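Wumbei Robot Kitchen (student project)

From the Rullwood Robotics Club wiki

Wumbei Robot Kitchen, usually just Wumbei, is a student project of the Rullwood Robotics Club in which pairs of members teach two simulated robot arms to do small jobs at a kitchen table. I've been in the club for four terms and wrote most of this page, so please forgive the "I" all over it – Efua Essien says a wiki article shouldn't have one, and she's welcome to edit!

Origins

The project began one November, when Theophilus Quaye got fed up with queuing for the club's only real arm (it lives in room 8, and there was always somebody's half-built line follower on the bench next to it). He wanted something people could practise on at home. He and Yayra Adjei put together a first version with one arm and a grey cube, which was dull but worked, and the kitchen idea came from Baiba Kairys, who'd been drying up at the time. The name is older than the project and belonged to a quiz team.

How a session runs

Sessions last 60 minutes and start at half past four. Everyone works in pairs. One person drives the arms and the other reads out the task card, keeps the log and says "stop" loudly when needed. You swap at half time, or sooner if the driver is getting cross.

Task cards are short, along the lines of "move the fruit to the mat" or "put the plate by the box". The objects start in a slightly different place each time, so you can't just learn one movement by heart. I tried. It got me through two cards and then I pushed a plate clean off the table.

Each attempt is saved as a run, and by the end of last year we had 2415 of them. Tetteh Ansah looks after the archive and is very strict about file names, so do read his page before your first upload. Bad runs are kept as well, with a note saying what went wrong.

The table

The standard layout is called Trostska, and it's the one most new members meet first. It has a marble-look top, a plate, a lemon and a round straw mat, with an arm coming in from either side. The left arm has a hand with several fingers and the right one has a plain two-finger gripper. I find the gripper much easier for picking things up, though Yayra swears by the hand and we've never settled it.

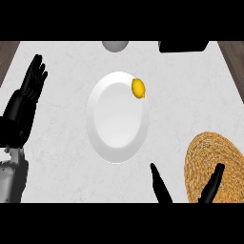 Trostska layout: lemon on the rim of the plate, left hand open, right gripper open wide.

Lemons are harder than they look. Come at one from a bad angle and it rolls, and then you're chasing it about while your partner writes it all down. My own tip is to go slowly for the last little bit and line the fingers up before you close them.

The Dralard Cup

Once a year we have a friendly contest against the Dralard club, with 8 cards per pair and a shared tea afterwards. We lost the first one quite badly and won the second by a single card. Baiba still has the score sheet on her wall.

See also: Task cards; Tetteh's file naming rules; Room 8 booking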